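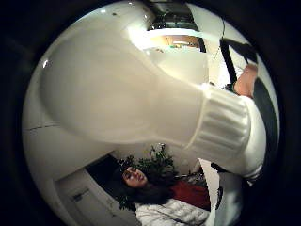
Birkell wrote in the margin of the July notes that a wide lens gives you the whole room and half the ceiling, when all you wanted was the thumb. Fair. We keep the wide lens anyway.

Unit 11: Comparing hand rigs. Try each rig on the spray bottle, 20 grasps by the neck – no squeezing the trigger, however tempting. Log every slip, including the embarrassing ones.

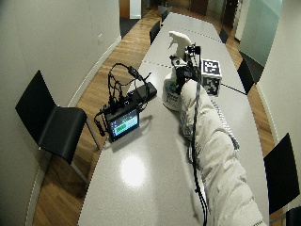

Fig. 2. Sensor kit on the hand, bottle held by the neck, marker cube to the right.

Logs go to the Salinas folder.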